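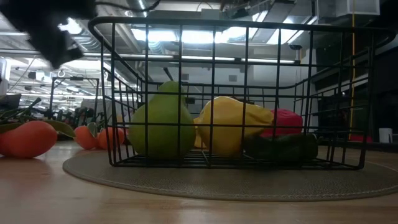
A pear, peppers and a cucumber in the basket, with a gripper overhead.

I went to Pilthorpe on a Tuesday to find out whether a robot could put my groceries away yet. Short answer: sort of, if you've got the whole arvo!

The Samstead team gave their arm 100 tries at moving fake fruit and veg between a table and a wire basket, and I sat there with a cuppa barracking for it like it was the footy. Peppers are a pain, apparently (all those lobes), and wire handles are worse. My favourite moment was a mandarin rolling clean off the bench – the arm went on politely closing its fingers on nothing.

Still, it managed 81 without help, and last February it couldn't reliably find the basket. Would I have one at home? Ask me again when it can do the bins.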